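Miranda from Orkness, tried out at their open day

I went to the Orkness open day in March mostly for the free coffee and came home with four pages of notes about a piece of software, so here's my review. Miranda is a practice simulator for robot assembly. You get an arm, a gripper, a table and a few fixtures on screen, and you teach the arm to put small parts together before you ever let it near the real thing. I run a little two-cell shop and I've bent enough fingertips to see the appeal!

The demo was led by Liam Tapley, who was patient with all of us. He handed over the controls after maybe ten minutes and pretty much let us crash things. The sample job is called the bench task: tray, vise, a fixture plate with some blocks, and you can look at it from wherever you like.
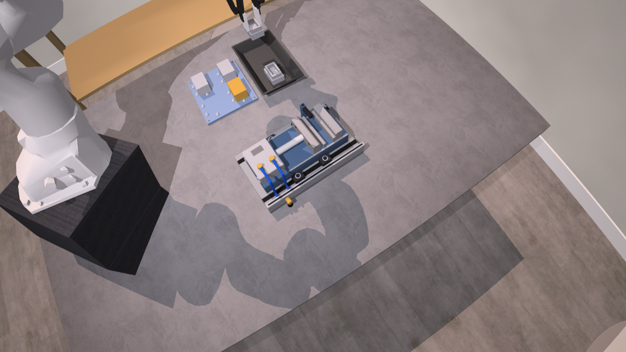

Elaheh Hashemi wanted to know if the part slips when the grip is off center, and said that her last simulator glued everything to the fingers like magic, which taught her people nothing. Liam ran a bad grip on purpose for her and the block tipped over and fell. She seemed happier after that. I was too, I'd been about to ask the same thing.

Getting started is easy. You drag the arm around with the mouse, or type in positions if you're that kind of person (I am), and save each spot as a step. The steps stack up in a list on the side and you can shuffle them. My one gripe is that undo only goes back seven steps. Seven! I burned through that in my first try at the tray and had to load the whole bench again. 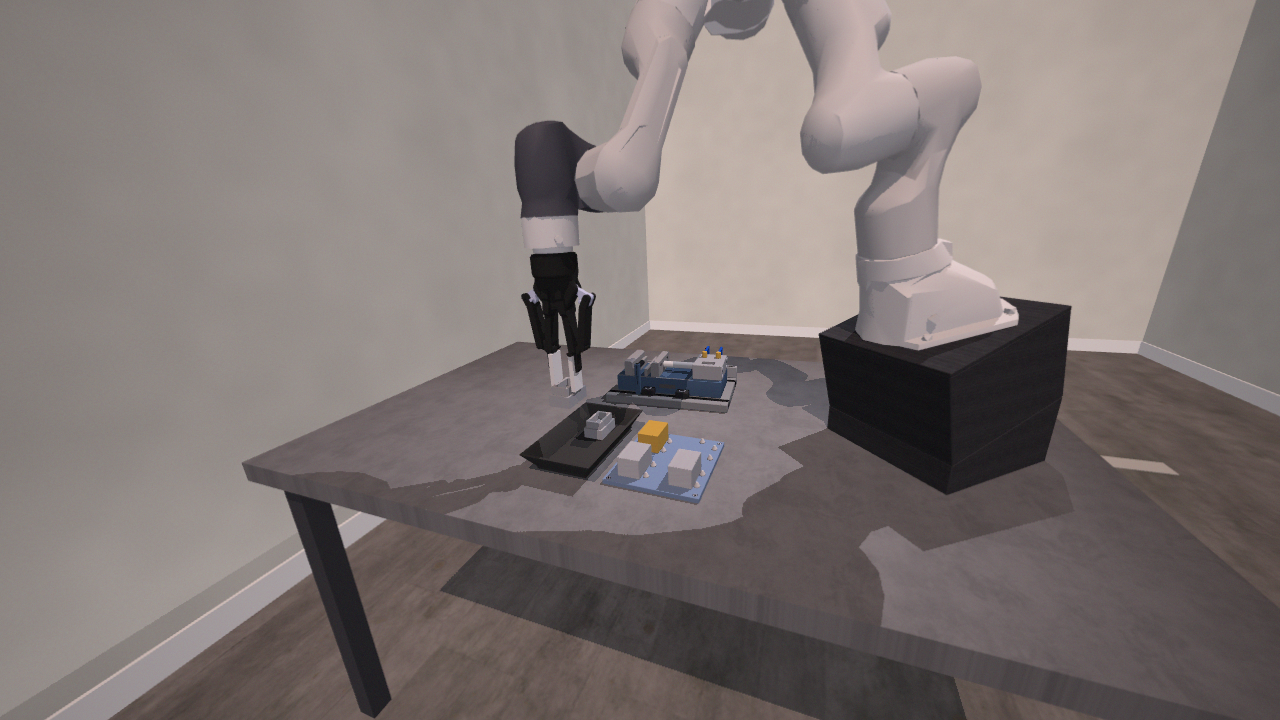

The slow-motion playback is the best thing in here and I'd almost pay for it alone. You can crawl through an approach at a tiny fraction of the speed and see where your path gets silly. Mine took a big lazy swing over the vise every time, and I never would have caught it at full speed. Dirceu Andrade, sitting next to me, fixed his in two tries and was very gracious about it.

There's also a run counter, and the demo machine had 3,386 saved runs on it when we sat down. You can filter them by step, which is handy, but the search box is fussy about spelling and the list gets slow once you scroll down a ways. I'd like folders. Liam wrote that down.

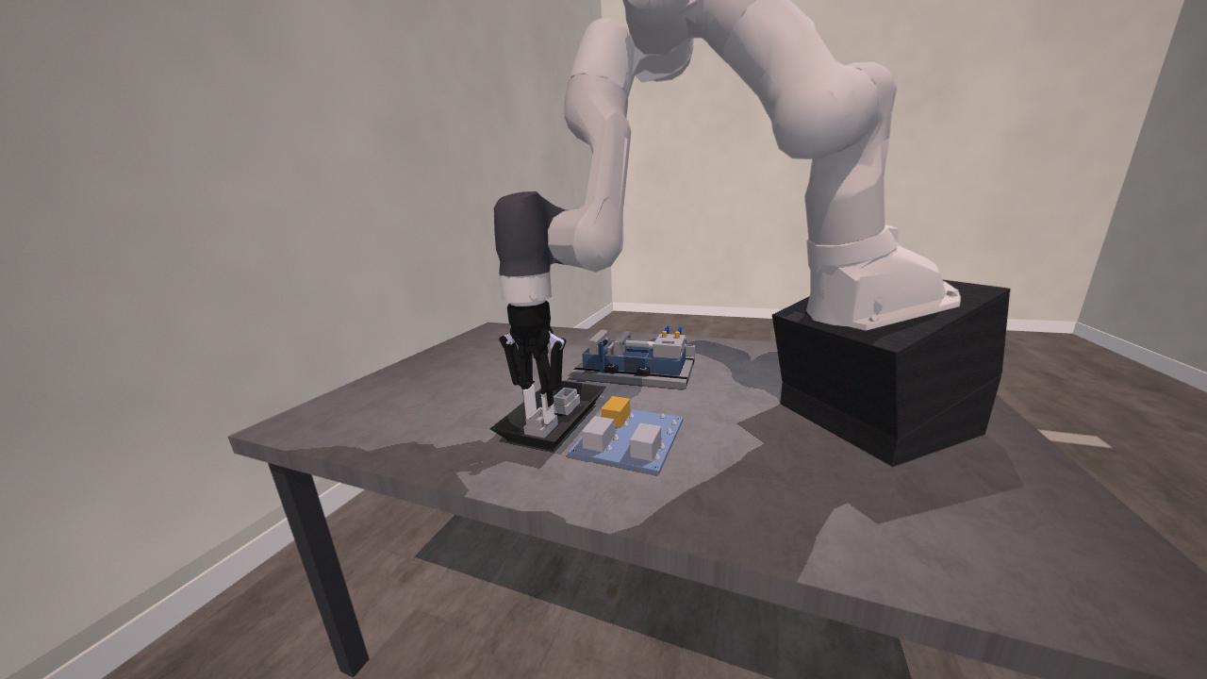

Fingertips down at the black plate, bench task in Miranda.

Now the comparison everybody was asking about over lunch. I used Ponero for a year before this, and Ponero has prettier menus and a much bigger parts library. It also takes forever to open and I never trusted its contact settings. Miranda feels plainer and quicker. If you need a huge catalog of conveyors and such, stick with Ponero. If you mostly pick up small stuff and put it in other small stuff, I'd go with this one.
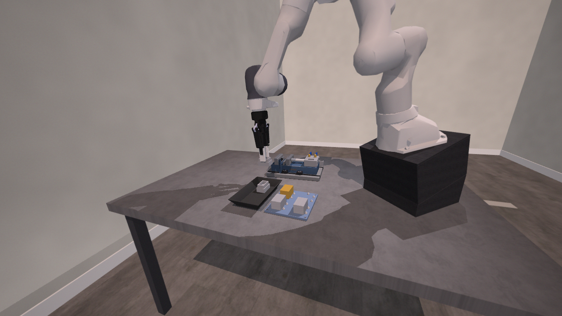
Camera views deserve a mention, because I was grumpy about them at first. You can park one back far enough to get the pedestal, the arm and the whole group of fixtures together, and for planning that's great. For judging the last bit of a move it's not so great. With the fingertips hanging just above and to the left of the vise assembly, I kept squinting and wondering how much room I really had. Save yourself a second, closer view before you start. The shadows on the tabletop look nice but I turned them down on my own runs, they were pulling my eye away from the fingers.

Price is 39 dollars a month, or 365 if you pay for the year. The trial gives you the bench task and nothing else, and that was plenty for me to make up my mind. It ran fine on my old laptop once I got home, fan screaming the whole time, and the install took one restart.

I signed up for the monthly plan. I'll add a note here when I've tried importing my own gripper, which is the part Liam got a little vague about.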